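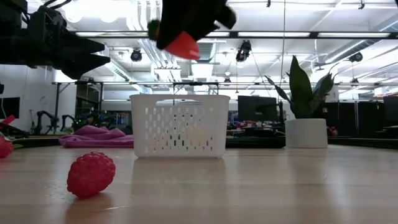
I've been sorting play food for most of my adult life, first as a mom of three and now as the person who ends up running the toy corner at the Cullinane family room, and I finally have a way of doing it that sticks. The short version is that everything gets dumped on a table, cleaned, sorted, and put back in fewer containers than you started with. My favorite container by far is a white plastic basket like the one in the middle of the table up there, with a handle opening under the rim and rows of little holes in the side, so you can see bits of yellow and green and red through it and have half an idea of what's inside before you pick it up. The big red raspberry out in front hasn't made it into a basket, and big pieces like that get their own step further down.

I'm writing this up because Yichen Liang asked me for "the system" after I did her playroom in August, and when I tried to text it to her I hit the limit of what a person should reasonably put in a text. So, Yichen, this one's yours, and anybody else with a kitchen full of plastic fruit is welcome to it too.

What you'll need

A table you can take over for an afternoon
Two or three baskets with holes in the sides
One flat tray or a shallow box
Dish soap and a bowl of warm water
A couple of old soft cloths, one for washing and one for drying
A towel to lay things out on
A bag for the stuff that's leaving the house
Masking tape and a marker

I paid for exactly one thing on this list, the baskets, and you can skip even that if you have old ones under the sink. Mine are from Burnon, the discount place out past the car wash, and they've held up great. The Jevness ones are prettier but the rims have a sharp little seam underneath and my youngest complained about it every single time she carried one.

Step 1: Get all of it in one place

And I do mean all of it! Under the couch, the bottom of the tub, the coat pockets, the car. The first time I did this at home I found a plastic fried egg in a rain boot and a whole bunch of bananas inside a pillowcase. Don't sort as you go. I know it's tempting to put the two strawberries together when you see them, but you'll end up with a dozen tiny piles all over the house and then somebody will need dinner.

If you like knowing how much you have, count now. We had 162 pieces in the family room (I was truly shocked), and that's with a play kitchen that two kids can barely stand at together.

Step 2: Wash the hard stuff

Hard plastic fruit is easy. Warm water, a squirt of dish soap, a wipe with the soft cloth, and onto the towel. Bumpy things like raspberries and pineapples hold on to grime in between the bumps, so go over those with an old toothbrush. Go gently on anything painted. I scrubbed the blush right off a peach once and it has looked a little sick ever since.

Watch out for hollow pieces with a hole in them. If water gets in, squeeze it out and stand the thing hole side down overnight. If what comes out is black or smells funny, throw the toy out. I don't try to save those anymore.

Felt and fabric food doesn't go in the bowl. I tie mine up in a pillowcase and run it on cold, then let it air dry flat. Wooden pieces get a barely damp cloth and that's it, because soaking makes the paint lift.

Plastic leaves and stems can go in with the hard fruit, but lay them out flat to dry. I used to heap them up and they'd still be damp at the bottom the next morning.

Step 3: Pull the broken and the odd

Go through the pile before you start on categories. Cracked pieces go out. So does anything with a loose small part, if you have little ones around. Halves that have lost their other half are a judgment call. The kids at the family room will happily cook half a tomato, so I keep those, but the single shell of a plastic walnut was not bringing joy to anyone.

At the end of this step we were down from 162 to almost 100, and I hadn't made a single hard decision yet. A lot of it was doubles. You don't need nine lemons. (We had nine lemons.)

Step 4: Sort by how kids use it

This is where I changed my mind over the years. I used to sort like a grocery store, with fruit over here and vegetables over there, dairy, meat, bread. It looked wonderful for about an hour. Kids don't shop like that. My own kids used three kinds of food: stuff that goes in a pan, stuff you eat with your hands, and stuff that's just for carrying around. Once I sorted it that way they could put it back by themselves, and I nearly cried.

So my baskets are:

Cooking (eggs, meat, peppers, corn, pasta, anything flat)
Snacks (fruit, cookies, crackers, bread)
Market (things they load up and haul from room to room, plus the play money)

Yours might be different. Watch your kids play for ten minutes before you decide, and write down what you see them grab. The Mirum play guide that came with our little wooden stove has a chart for this with seven categories on it, and I say that's four too many.

Step 5: Fill the baskets, but not to the top

Fill to just under the handle opening. If the fruit comes up over it, little hands can't get a grip and the basket gets dragged by one side until it tips. I put about 40 small pieces in each of my bigger baskets and fewer in the market one, since that gets carried the most.

Put the heavy pieces in first, and tuck a few bright ones along the sides where there are holes. It sounds fussy, but a three-year-old who can see a bit of yellow through the side will go for the right basket without dumping the other two out on the floor first.

Step 6: Give the oversized pieces a flat spot

Oversized fruit is the thing that wrecks every basket. You put one giant raspberry in and suddenly there's room for four grapes and a carrot. Mine live on the flat tray, next to the baskets, in a single layer. Leaves and any long floppy greenery go on the tray too, since they snag on everything when you try to pull them out of a basket.

If you don't have a tray, the lid of a storage tub works. I used a cookie sheet for a year.

Step 7: Label low

A strip of masking tape on the shelf, right in front of where each basket goes. I draw a little picture next to the word for the ones who can't read yet. My drawing of a loaf of bread looks like a shoe, and they've all learned that the shoe means snacks. Tape on the shelf holds up better than tape on the basket, where it gets picked off by bedtime.

Step 8: Get the table back

Wipe it down once the baskets are off. If your table has a shiny finish, slide nothing! Lift the baskets. Grit from the bottom of a toy bin will leave fine pale scratches and you'll see them every time the light comes in low. Shake your cloths out over the sink and hang them up, and don't do what I do and leave one in a heap on the table until the following morning.

I like to finish with something green on the table, a plant in a plain white pot if I've got one handy, mostly so that no one puts a laundry pile there the minute I turn my back.

Keeping it up

Once every couple of months I do a quick version, which is just steps one, three and five. It takes me as long as a pot of coffee. At the family room we're at 74 pieces now, and the kids haven't asked where anything went except for one little boy who misses the walnut.

A few things people have asked me

Can you use bins with no holes? Sure, but they collect crumbs and they don't dry well if something goes in damp. I'd go clear if you can.

What about play dishes? Separate basket, always. Plates on top of fruit means fruit on the floor.

Do you make the kids help? For step one, yes, and they love it. For step three, absolutely not. Do step three after 8 p.m. with the door closed, and have the bag out of the house by breakfast.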